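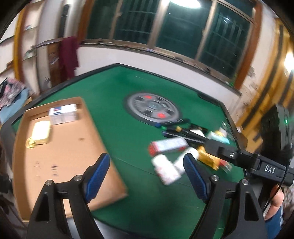
Elisa D'Amico was still on the phone to the laundry when I turned up at the Vinard, so I sat in reception with a very good coffee and watched two families try to check in at once. She runs the place, all 13 rooms of it, and she'd been up since before six.

"Towels," she said, when she finally sat down. "Half my life is towels. You think you're going into hospitality and you're going into towels."

She took over the Vinard from her uncle after years on the front desk at the Gelta, a much bigger hotel down by the harbour. I asked if she missed it. "I miss the lift! We've got stairs and we've got me, carrying the cases." The first winter was grim, she says, with the boiler out for 5 nights and guests moved to a guest house up the hill. She still sends people there when she's full, and they send people back.

I wanted to know about breakfast, because everyone I'd spoken to in town had brought it up. It used to be a buffet. Now it's cooked to order until half past ten, with bread from Kuzmenko, the bakery round the corner – I had the rye, and then I had it again. "I hated throwing food away," Elisa told me. "My uncle thinks I'm mad. He says people want to see a big table of ham." 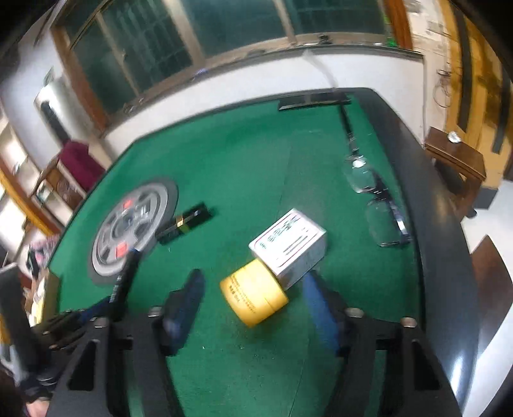
Green felt table with a yellow container lying on its side.

Children under two stay free, and dogs are welcome in the two ground floor rooms that open on to the yard. Bookings go through a system called Orko, which she likes well enough, although she keeps a paper diary too and trusts it more. July is nearly gone already.

Would she take on a second place? She laughed at me for quite a while. "Ask me in November, when I've slept."

Then the laundry rang back.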